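Wullow Cabinet Refacing: Frequently Asked Questions

What does refacing include?
Refacing replaces the doors, drawer fronts and hinges and covers the exposed cabinet frames with matching veneer. The cabinet boxes stay in place. Countertops, sinks and plumbing are not part of the work.

Can my cabinets be refaced?
Boxes must be square, dry and firmly fixed to the wall. Swollen particleboard around a sink or dishwasher has to be replaced before veneer is applied. Olga Cabello checks every box during the measuring visit and lists any repairs on the quote.

How long does installation take?
A kitchen with up to 41 doors and drawer fronts takes two crew members four working days. Larger kitchens are scheduled individually. Doors are ordered after the quote is signed and the color is confirmed in writing.

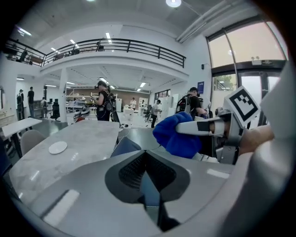

Can I use the kitchen during the work?
Yes, in the evening. Crews leave at 4:30 p.m. and the sink and range remain connected. Upper cabinets must be emptied before the first day, lower cabinets before the second.

Which door styles are available?
Kimska is a flat slab door. Vostivholm is a five-piece shaker door with a 2-inch rail. Both come in painted and stained finishes. Glass inserts are available for Vostivholm only.

Can I keep my existing handles?
Yes, if you give us the hole spacing before the doors are drilled. Doors that have already been drilled cannot be returned.

How do I clean the new surfaces?
Use a soft damp cloth and mild dish soap, then dry. Do not use ammonia, bleach or scouring pads. Wait 100 hours after installation before washing painted doors.

Who handles warranty claims?
Mervyn Whiteley, at the Chowdary showroom. Include your order number and a photo of the affected door.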